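Search tickets
Enter keyword or ticket number
Category: Purchasing & Equipment > Hand-held grippers > Open questions

Finger pads wearing out early, need a reorder plan before the April budget closes
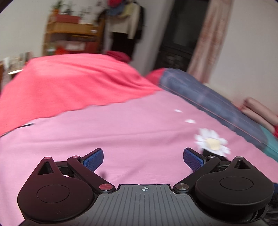 Hi all, I'm opening this one under purchasing even though it started life as a hardware complaint, so bear with me! We run hand-held grippers for household recording work (bedding, blankets, laundry, that sort of thing) and I look after the equipment money. We have 2 units from Geleck and the textured finger pads on both of them are going smooth way sooner than I planned for. I budgeted one set of pads per unit for the whole season. Ha.

What I see: the pads still close fine and the arms move freely, but thin sheets slide out of the grip about halfway through a pull. Thick blankets are OK. Folded stuff is OK if you get a good bite on it. It's the single layer of cotton that gets away from us, and then the take has to be done over, and redone takes are where my hours go.

What I've tried so far:

Wiped the pads with a damp cloth and let them dry. Helped for a morning.

Swapped the left and right pads on unit one. No change that I could feel.

Checked the pins and rivets on both arms for play. Unit one is tight. Unit two has a tiny wobble on the right side, and I tightened it, and it came back after a long day.

Put the one spare set we had on unit two. Night and day difference! Sheets stayed put. So I'm pretty sure it's the pads and I can stop blaming the linkage.

Now the money part, and this is where I'd love some help. I have $1,961 left on the equipment line. Fekora quoted me $813 for a bulk box of pads, 80 pairs, shipping included. That's a lot of pads for two grippers, I know, but their smaller pack costs so much more per pair that I got annoyed and closed the tab. Harries sells a softer pad that is supposed to fit the same mount, but they want a sample order first and couldn't tell me when it would ship.

The other idea is to skip the big box, get the sample from Harries, and put the rest toward a third gripper. Daltia has a refurbished one listed and I've been staring at it all week. A third unit would mean we could keep recording while one is down for a pad change, which sounds great until I remember it eats pads too.

Update, same day, 4:15 pm: Fekora wrote back. The box price holds until Saturday. They also said unopened pads keep fine in a drawer as long as it's not hot, so I'm less worried about buying ahead. I asked whether we could split the box into two shipments and pay for each one as it comes, still waiting on that.

Update 2: I went back through our recording notes and the slipping starts after a few long sessions with fitted sheets. The elastic corners seem to be the worst for it, you really have to haul on those. Jobs with mostly blankets and towels barely touch the pads. So how many we burn through depends a lot on what's on the schedule, and I should have asked about the schedule before I made the budget. Lesson learned, I've added a line for it on next season's sheet.

Where I'm leaning: buy the Fekora box, order the Harries sample too if it's cheap, leave the Daltia unit alone until the next budget. I also want to add a wear check to the weekly gear list (press a pad on a sheet, pull, see if it slides) so I get some warning before I need to order.

Questions for anybody who has been through this. Has anyone run the Harries pads on a Geleck mount for more than a couple of weeks? Do they need a longer screw? And if you keep a stock of pads, do you charge them to equipment or to supplies? Our bookkeeping software lets me pick either one and I've been putting them under equipment, but if supplies is the normal place I could free up a good chunk of that line and the Daltia unit is back on the table.

Leaving this open until I hear about the split shipment.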